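The counter, one week in 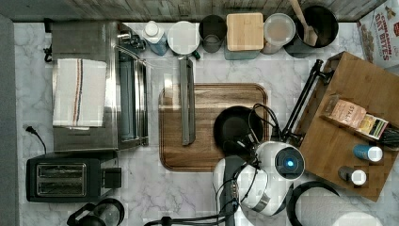

Toaster oven, toaster, cutting board, cereal. Home sweet counter!

So I've been in the new place since January and I still can't decide where anything goes. The toaster oven won the left side (it's big, it gets what it wants) and the dish towel has taken up permanent residence on top of it. I love having the cutting board right in the middle - I chop something pretty much every night. The spatula lives at the back by the wall with the canisters. Next up is finding a cabinet for the cereal, and maybe picking just one way to make toast.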